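Rathnayake Fund for Regional Film
Project report, second period
Project: Drollovberg (feature drama, working title)
Production company: Triseo
Submitted by: Apinya Srisuk, producer

Summary of the period

The script is locked, the two lead roles are cast, and we have finished the first of two shooting blocks. We are five days into the edit of that material. The second block is set for December. Spending is within the approved budget, with one transfer between lines that needs your sign-off (see Budget).

Script

The draft you read with our application ran long in the middle. We have taken out the subplot about the brother's court case and moved the ferry accident from the end of the second act to the opening. The story now follows Hanne, the night pharmacist, from the morning after the accident, when she finds that a prescription she filled has gone missing from the records. Your reader's note said the audience was ahead of her for too long. In the new draft she knows about the missing prescription by the end of the second scene, and the question becomes what she will do about it.

The ending has also changed. She no longer confronts the harbor master. The last scene is between Hanne and her mother, in the kitchen, and it was the first scene we rehearsed. 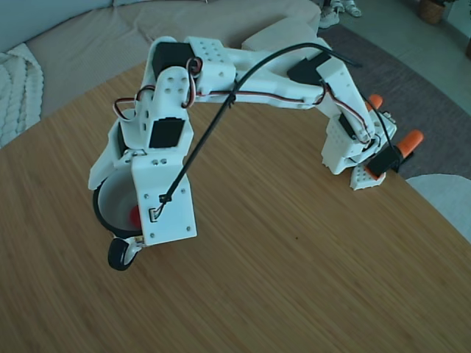

Rehearsals took two weeks, as planned. The director worked with the two leads alone for the first week and brought in the supporting cast for the second. Most of the dialogue in the kitchen scenes was cut back during this time. The mother now has very few lines in the last scene, and the actors asked for it to stay that way.

Shooting, block one

We completed all the pharmacy interiors and all but one of the apartment interiors. The scene we dropped is the phone call with the insurance office. The actor playing the clerk was sick and we could not move him within the block. It is short, it needs one small set, and we have added it to the schedule for December.

Night work went slower than we had allowed for. The street outside the pharmacy is a bus route, and the city would only close it between midnight and 4 a.m. We got the shots on the list, but the planned crane shot of the storefront was replaced with a simpler one from the second floor across the street. The director is satisfied with it.

Sound is good on nearly everything. There is a refrigerator hum on part of the apartment material that will need cleaning up, and we have told the sound house to expect it.

Casting

Both leads are under contract through the end of block two, with an option for pickup days. Supporting roles are filled except for the harbor master. We had an agreement in principle with an actor who has since taken a theater job with overlapping dates. Two other actors are reading for the part now. He appears only in block two, so there is no delay at present, but we need a name in place before the costume fittings.

Local hiring

We filled the background parts for the funeral scene through an open call in the town. The notice brought in 700 replies, far more than we could use. Everyone who wrote got an answer, and we have kept the list for the ferry scenes. Five trainees worked on block one, in camera, costume, locations, and the production office. Four of them will return for block two. The fifth has gone back to school.
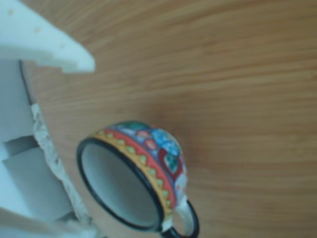
Budget

Locations came in under budget. Overtime came in over, mostly on the four night shoots. We are asking to move the unspent part of the locations line into crew overtime. The total does not change. The signed cost report and the request form are attached separately.

Co-financing from Hino is confirmed and the first payment has arrived. Their second payment depends on delivery of a rough assembly of block one, and we will send you the same cut at the same time.

Problems and risks

The ferry is our main concern. The operator has agreed to let us use the boat on days when it is out of service, but those days depend on the winter timetable, and that has not been published. If the dates do not fit, we will shoot the deck scenes at the dock with the engine running and pick up the open water shots later with a small unit. It is a workable plan – we would still prefer the real crossing.

Weather is a lesser risk. The script calls for gray skies and wet streets, and we can live with most other things except heavy snow.

Next period

Assembly of block one
Casting of the harbor master
Ferry dates agreed in writing
Block two, including the dropped phone scene
First meeting with the composer

The next report will follow once block two is complete. We would welcome a visit from the fund during the ferry days, and I will send dates as soon as we have them.

Apinya Srisuk
Triseo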